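Keeping continuity when one comedy scene is filmed over several evenings

Last updated: October

Olga Teixeira

Hello to all. I hope I am in the correct section. With some friends from the drama club in Ilville I am filming a short comedy of eight episodes. It is called Coelho, after the landlord in the story. We have no money for a real crew, so I write, I direct, and I am also the person who looks after the costumes.

My problem is the continuity. We can film only after work, from seven until ten in the evening, and one long scene needs at least four evenings. Yesterday I put the first two evenings together and I was a little ashamed. The tenant has her sleeves rolled up, then down, then up again. The landlord drinks from a cup and his tea increases. In the joke with the umbrella he holds it in the left hand when he comes in, and when he turns around it is in the right.

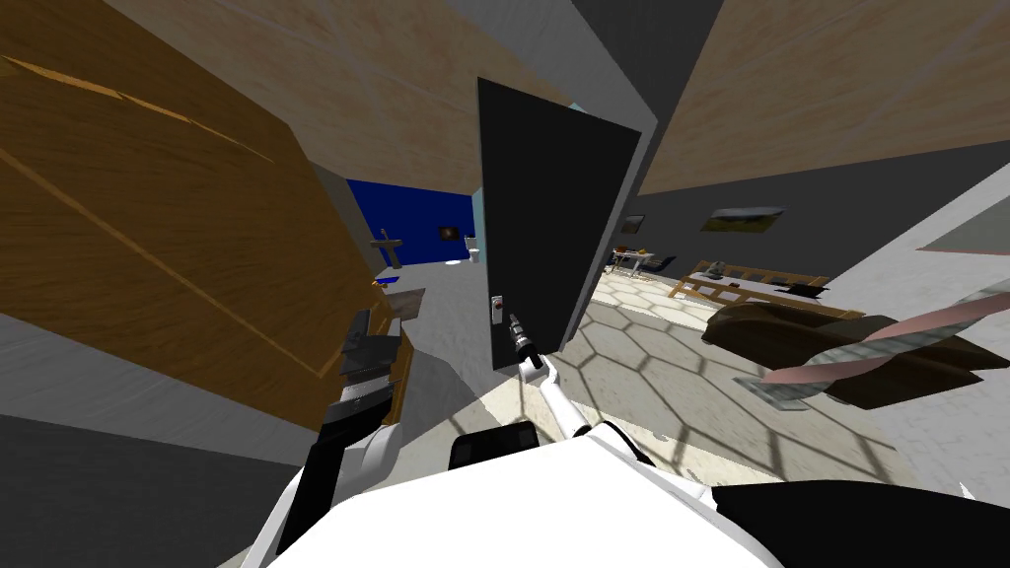 I know that a big production has a person only for this work. We are six people and all six are acting in that scene, so I cannot give the job to one of them. I tried to write notes in the script during the takes, but then I forget to listen to the actors, and the comedy suffers from this. How do you do it in a small group? And is it possible to save the umbrella joke, or must I film it again? The actor who plays the landlord has already cut his beard, unfortunately.

Thank you in advance for your patience with my English.

Sérgio Henriques

Hello Olga, I have the same language problem, so we will understand each other well.

I did a web series of this size with my brother and we made all of your mistakes. What helped us was a fixed routine at the end of each setup. It takes five minutes and you can do it when you are tired:

1. When you have the last good take, say "hold" before you say "cut". Everybody stays as they are. Take a picture of each actor from head to shoes, front and side. The hands must be visible.

2. Write the scene, the setup and the take on a piece of paper and put it inside the first picture. Do not trust the memory of the phone. My brother had 2,000 pictures on his and we found nothing.

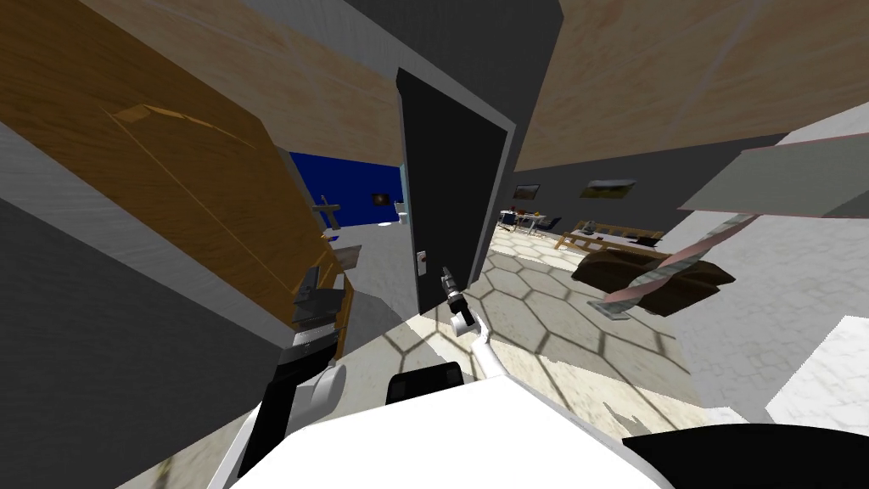 3. Write down which take you like. You need to match only the take that you will use. We tried to match everything and it was wasted work.

4. Put each costume in its own bag with a label. If the sleeves are rolled, write how many turns.

5. Before you begin the next evening, play the last minute of the good take for the actors, with sound. They will remember the hands, and also the speed and the mood. For comedy I think this is worth more than all the pictures.

About the umbrella: do you have any close shot of another person in the scene? Cut to that face when he turns around, hold it for one second, and come back. The audience will believe that he changed hands. With the beard I cannot help you. Maybe write one line about it, a landlord can visit the barber.

Graller

Just let it go. People laugh or they don't, they are not looking at sleeves. I posted a sketch where my hat disappears completely and out of 1,000 views I got 2 comments about it, and one was from my cousin.

Pindach

I agree with Sérgio almost in everything, but I would add the room to the list. The actors are only half of the continuity.
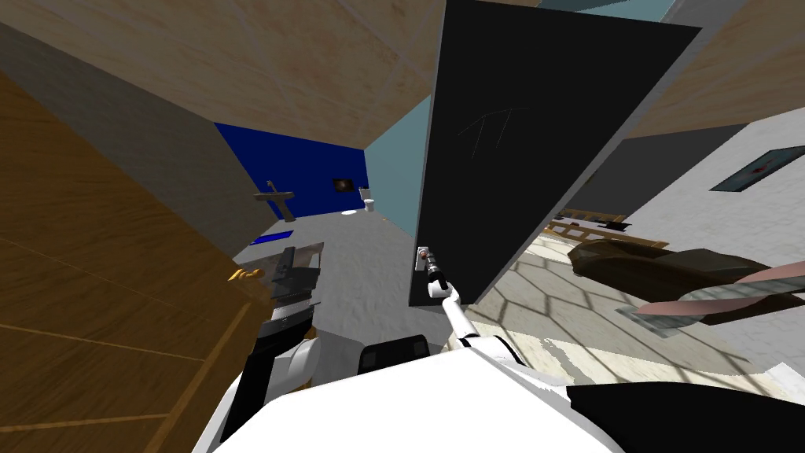 In a comedy with many entrances, the set changes a little with every take. Somebody moves a chair to pass behind the camera, and somebody else puts a jacket on it. Choose a few fixed points in your set and check them before every take, always in the same order. Doors are the first, and I would note how far each one is open. Look at the surface also: a black door with thin light marks, almost like scratches, like the one here, is easy to recognize, so if it stands open in one shot and closed in the next, a viewer will notice it. The same goes for a small gold knob on a wooden cabinet, which catches the light differently when you move a lamp.

I put small pieces of tape on the floor for the furniture and the lamps. One roll of 50 meters was enough for our whole play and half of the next one. Use a color close to the floor, because ours was yellow and it is visible in three scenes.

One more thing about the tea. Give the landlord a cup that is not transparent and ask him to drink without drinking. Fill it to the same height before each take and the problem is gone. If you must film the umbrella part again, do it from behind him, and then the beard is also not important.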